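Londora Community Help > Kits and Add-ons > Tabletop Cells

Is the Trutell two-arm kit worth it for a beginner who wants to do dishes?

Asked in October

Hi all! Long-time reader, first question, so please bear with me. I run a small after-hours club out of my garage and we've been saving up for a two-arm tabletop kit. The Trutell one keeps coming up, and the price is just about within reach if we skip the extended support plan. What we'd really like to do is household stuff, and the thing everybody gets excited about is loading a dish rack — plates first, then maybe cups if we're feeling brave.

My worries are these. Is the kit any good with flat things lying on a flat surface? Do the arms get in each other's way? And do I need the Boström gripper upgrade on day one, or can it wait until we've had some fun with the standard ones? Thank you so much in advance, you folks have saved me from a few bad purchases already.

3 answers

Answer 1 (marked helpful by 12 members)

Welcome! I've had my Trutell since the spring and I'm fond of it, so take this with a grain of salt. Setup took me 2 evenings, most of it spent on cables. Leave plenty of slack at the wrists, more than the booklet suggests, or you'll be redoing it the first time an arm folds back on itself.

Flat plates are hard, no way around it. The fingers need an edge to get under, and a plate lying flat doesn't give them much of one. We started by leaning each plate on a little wedge, and then took the wedges away once the club had the hang of steering. I'd hold off on the Boström upgrade until you know what you're missing. Do buy the spare finger pads, though!

Answer 2

get the Stostine instead, cheaper and the forum is friendlier. never tried it with plates

Answer 3 (marked helpful by 100 members)

I'll go on a bit, sorry, but dishes are my favorite thing to do with a pair of arms and I've made most of the mistakes already. In the order I'd tackle them:

1. Pick the rack before anything else. Wire dividers with a bit of a wave to them are lovely to look at, but check that your plates stand up in them by hand first.

2. Set the rack toward the back and spread the plates around it, with a few in front where both arms can get at them. Mixed patterns are nice too, and it's much easier to say "the striped one" than to point.

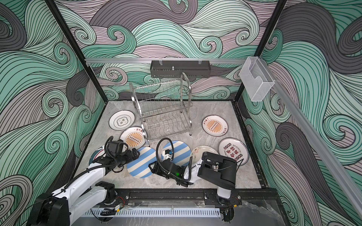 3. Agree on whose plate is whose. Two arms over the same patch of table will bump sooner or later, so we let the left one finish and back off before the right one goes in.

4. Save your runs from the first day, even the bad ones. My folder passed 1000 a while ago and I still go back to the early attempts when something stops working.

As for the upgrade, I agree with the first answer, it can wait. I'd put the money toward the support plan — I skipped it too, and paid for a replacement elbow joint out of pocket.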